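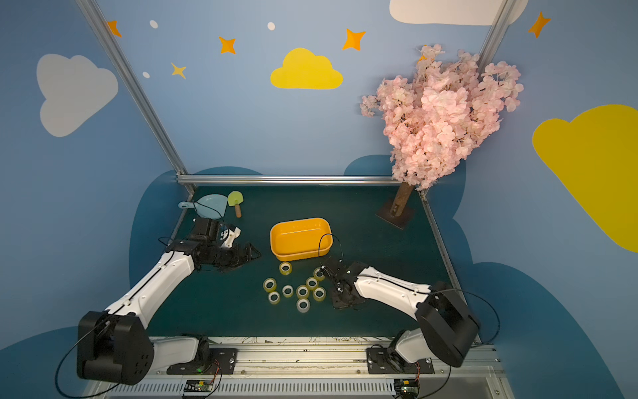

Clear packing tape, nine rolls, and an empty basket to put them in.

Sorting out the packing tape (and the rest of the parcel corner while you're at it)

I get through a daft amount of parcel tape. I sell secondhand crockery from our back room in Fovley, and last year I sent out 444 parcels, nearly all of them double-boxed, so you can imagine the noise. For a long time the tape lived wherever I'd last put it down, which meant on the windowsill, under the bubble wrap, and once in the bread bin. I've finally got a system that has survived a whole December, so I'm writing it up for everyone who asked after the last post on bubble wrap!

Get it all out first

Go round the house and collect every roll you own before you decide where any of it is going to live. Check the drawer by the phone, the shed, the car boot and the bag you took to help somebody move. Put the lot on one table, lying flat with the holes facing up, and have a proper look. You'll see straight away which ones are fat and which are nearly finished, and it's much easier to spot a roll that's gone yellow or has a chewed edge.

I sort mine into clear, brown, paper and "what on earth is that". The last lot goes to my husband's workbench and I don't ask.

A basket beats a box

I tried a lidded box and it drove me mad, because I'd stack things on the lid and then couldn't get in. An open plastic basket with straight-ish sides and rounded corners is what you want. You can see what's in it, you can grab a roll with one hand while the other one is holding a flap down, and it wipes clean when it gets that grey sticky fluff in the bottom. Mine came from Vukadinović, the hardware shop by the station, where they keep the baskets outside the door in a great leaning tower. Pick a bright colour if you can. I had a clear one before that and lost it constantly on a table covered in clear tape and clear bags, which I should have seen coming.

Size matters more than you'd think. Take a roll with you to the shop, lay it flat in the bottom of the basket, and see how many would go across. You want them to sit in without being wedged. Mine is 320 mm along the long side and takes two layers, and I wouldn't go any deeper than that or you'll be digging.

Flat, always flat

Store the rolls flat. If you stand them on their rims they roll (obviously), they pick up every hair and crumb on the way, and the edges get dinged. A ding on the edge of a roll of clear tape turns into a split halfway through a pull, and then you're left picking at a sliver with your fingernail and saying things.

If you have a lot of rolls and a humid house, slip a bit of baking paper between the layers. I cut circles the first time. I now tear off any old square and it works just as well.

And keep them out of the sun. My windowsill rolls went brittle over one summer and the glue crept out of the sides, so they stuck to each other, to the sill, and to a very nice postcard.

Finding the end

Everyone has their own trick for this and here are the ones I use:

Fold the end under by the width of your thumb, sticky side to sticky side, every single time you put a roll down. You'll forget. Do it anyway when you remember.

Tuck a bread-bag tag under the end if you hate the waste of folding. The plastic ones are best, though the cardboard ones will do if you pull them off slowly.

For a lost end on clear tape, hold the roll up near a lamp and turn it slowly until you catch the line. Failing that, rub a pinch of flour round it with your finger, and the edge shows up white. Wipe the rest off with a dry cloth.

When it splits lengthways, don't keep pulling at the thin bit. Go back round to where the split began, lift the other half with a blunt knife, and bring both up together. You might lose a whole turn of tape but you'll keep your temper.

If the tape is cold and stiff, bring it indoors for an hour before you start. Natsumi Sugiyama, who wrote to me after the bubble wrap post, warms hers in the airing cupboard overnight and swears it tears more cleanly. I've tried it and I think she may be right!

Using it up in order

New rolls go in the bottom layer, started ones on top. That's it, that's the rule. I used to open a fresh roll whenever I was in a hurry, and by spring I had a whole family of half-rolls, each with its end lost.

The nearly-finished ones with only a few turns left go in a jam jar by the kettle. They're perfect for labels on freezer tubs, mending a torn packet, or getting fluff off a coat just before you leave. The cardboard cores are handy too. I stuff tea towels through them, and they make a decent ring for standing a round-bottomed bowl in while the glue dries on a chip.

One dispenser, maybe two

I've got a Stistura hand dispenser with the wobbly handle and I'm fond of it, but it only takes one width, so do measure before you buy a big pack of refills. I have a bag of narrow rolls in the loft as proof. If yours screeches, try pulling the tape slower and at a lower angle, keeping the roller flat to the box. Take the blade off now and then and clean it with a drop of cooking oil on kitchen paper, then wash the oil off properly or the next strip won't stick to anything. Mind your fingers, those teeth are vicious.

Keep the guard on when it's in the basket. Ask me how I know. (Left thumb.)

The table itself

A smooth, dark tabletop is a joy for this job, as you can see every scrap of clear tape that's landed on it, whereas on our old pale table I'd find bits stuck to my elbow at teatime. Clear everything off before you start a packing session, and I do mean the mug as well. I lay out in the same order each time, with boxes on the left, filling behind, tape in front of me and labels well away from the tape.

Keep a dustpan within reach too, on the table if there's room for it. The little bits of polystyrene and snipped corners go straight in as you work and the floor stays bearable. I used to leave it all for the end and then be too tired to do it. Give the dustpan lip a wipe with washing-up liquid if it's gone tacky, or it will just push the bits around.

For sticky marks on the table, a dab of cooking oil, leave it while you make a tea, then rub with a soft cloth and go over it with warm soapy water. Try a hidden spot first if it's painted or waxed. I wouldn't go near it with a scraper.

Putting it all back

When I've finished I do a quick tidy in this order:

Fold the ends under.
Rolls flat in the basket, started ones on top.
Scissors and marker down the side.
Wipe the table, empty the dustpan.
Basket back on the shelf, low down, where I can lift it without stretching.

It takes less time than boiling the kettle, and the next morning I can start straight away. Nuwan Weerasinghe from the market does the same thing with string and luggage labels, only he hangs his basket on a hook under the table, and I'm quite tempted to copy him if I can find a hook that will take the weight.

A few bits from the comments

Several of you asked whether paper tape stores the same way. Yes, flat and dry, and be stricter about damp. The sort you have to wet wants a lidded tub of its own.

Somebody wanted to know if old tape can be rescued when the whole side of the roll has gone gummy. I dust the sides with a little talc and brush off what doesn't stick. It's fine for boxes going to the loft, but I wouldn't post a teapot with it.

And yes, the basket is dishwasher safe, according to the sticker on the bottom of mine, though I've only ever done it in the bath. Next time I'll do cardboard boxes and how to flatten them without taking up the entire hall, so send me your tips if you've got any!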